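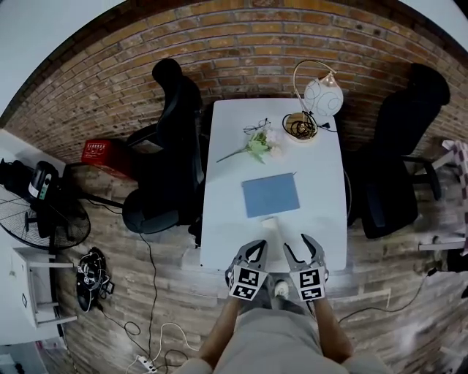 Street style archive: progress report to the Sendura fund
26th May

We're past the halfway point and it has been a joy. When you agreed to back a public archive of what people in Plavach wear on an ordinary day, we had a borrowed scanner, a long wish list and very little else. We now have 570 outfits recorded, each with a note in the wearer's own words about where the clothes came from, and the notes have become everyone's favourite part (ours included!).

What we've done since December

The outdoor sessions restarted as soon as the weather let us. We stood by the tram stop, outside the covered market and along the river path, and people were far more willing to stop than they were in the autumn. Coats did a lot of the work. Plavach loves a big coat, and we have quilted ones, belted ones, a floor-length mustard one bought for a wedding and worn to the shops ever since, and a man's tweed that has been taken in twice and now belongs to his granddaughter.

We also ran the first of the mending afternoons with Marras, the alterations shop on the corner. People brought in things they had stopped wearing and told us why - a broken zip, a lining gone at the armpit, a hem let down and never put back up. 29 garments went home wearable, and most of them have gone into the archive with a line on what was repaired.
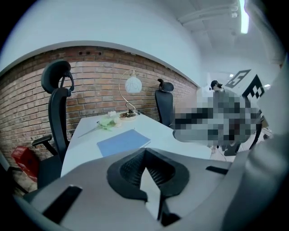
3 min read

The website

Cludico finished the search pages in spring and they are lovely to use. You can look things up by colour, by type of garment or by how the wearer came by it (new, second-hand, handed down, made at home). Handed down is the biggest group by a long way, which surprised us, and it has changed how we plan the exhibition. We had meant to arrange the prints by season. Now we'd like to hang them by where the clothes came from, with the family stories next to them.

Money

We are inside the budget on everything except printing. Paper went up and our test prints cost 200 more than planned. We have covered this by dropping the second banner and would like to keep it that way unless you object.

What has been harder

Older men! They wear wonderful hats and they walk very fast. We have recorded far too few of them, so the next sessions will start earlier in the morning, near the bakery, when they are out for bread. Captions are slow too, as we check every one with the wearer before it goes up.
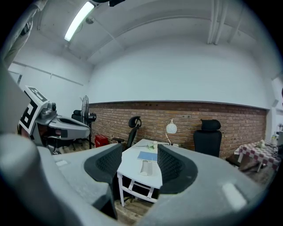 Can people ask for their outfit to be taken down later?
They can, at any time. We remove the picture and the note from the site and from the exhibition list, and they don't have to give a reason.

Still to come

There are 7 outdoor sessions left, then the captions, then the hanging. Marras has offered its window for a few of the prints, and we've said yes please. The draft exhibition list will reach you with our next report, along with the final printing costs.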